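Moroz guide > Getting started > Your first shift with the arms

I've run the Moroz bench at Olton since September, and this is the section I wish I'd been handed. Before it came, Irfan and I sorted the returned gift sets by hand, 300 on a bad morning. Now the arms do the reaching and we do the setting out, the watching and the deciding (my shoulders are very grateful!).

1. Clear the table, then lay out the items from your job sheet. Keep spares off it.
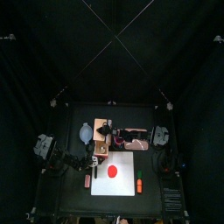 2. Tell whoever's on with you that you're about to start. With two of you on shift, one watches and the other keeps the log, and you swap at the break.

3. Press Start on the Harkier screen and keep your hands back. It feels odd at first, standing there while something else does your old job, but you do get used to it.

Note: Lucinda has the job sheets. If yours doesn't match what's on the table, ask her before you start.
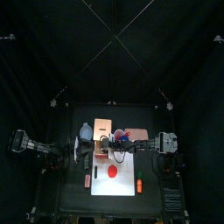
Can I reach in to straighten something while the arms are paused?
Please don't. Pause only holds them where they are, so press Stop, wait for the screen to say Safe, and then reach in.

4. Watch the lifts. I used to get through a box without thinking, and now I spend most of my time noticing how one is being held, which is a different sort of tired. Write down any grip you don't like, even if nothing drops.

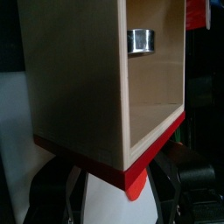 Fig. 3. Open-fronted plywood box on its red base, with the gripper fingers below.

CAUTION: Never grab at something that's slipping. Let it fall. Dinesh would much sooner order another box than fill in an accident form, and so would I.

5. When the run finishes, press Stop, sign the log and put everything back on the shelf, lids and all.
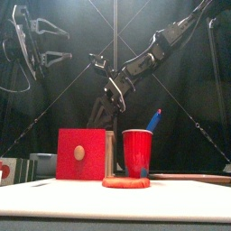

6. Add your own remarks at the bottom of the log. Irén reads them all before she changes any settings, and the slower start we have now came from one of Svatopluk's grumbles. If the screen locks up, ring extension 46.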